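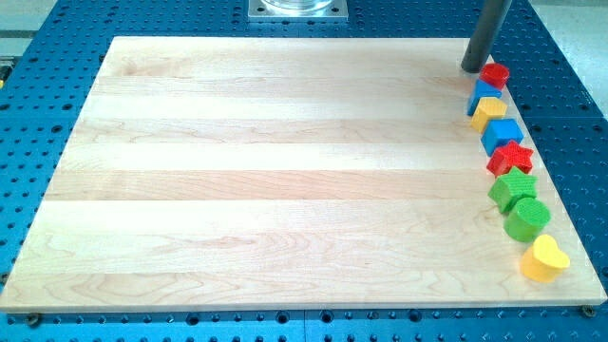
I started Caststead at my kitchen counter in November, the week after our town council race, because I was sick of reading two flyers on the same school levy and coming away knowing less than before. I'm Junpei Hayashi, I write most of what you'll find on this site, and yes, I have opinions (plenty!). Politics around here gets sorted into teams way too fast. Look at those plastic blocks lined up along the edge of the maple board, in a handful of colors, and you've got a better picture of my neighbors than any red and blue map I've seen on TV.

So what do we do? Mostly we go to meetings. Kestwood has a council, a school board, a water district and a zoning board that likes to start at 9 p.m., and one of us tries to be in the room for all of them. Then we write up what got said and how people voted, and after that I tell you what I think about it, in a separate post with my name on top. If you hate the opinion posts, skip them! The meeting notes will still be there.

There are 5 of us now. We don't take money from candidates or parties, and that goes for the ones I voted for too. Last council race came down to 40 votes out of 2,091, and I still get email about how I covered it, from both camps, some of it pretty salty. I answer all of it, usually Monday night after the dishes.

We get things wrong sometimes. I had the Furukawa Street rezoning vote backwards for most of a day, and the correction is still pinned to that post. If you spot something off, write to us and say which post and which line.

Comments are open to anybody with a real name. Argue all you want, go after my reasoning, call the mayor's budget a mess, but leave people's families out of it. The newsletter goes out every week and it's free.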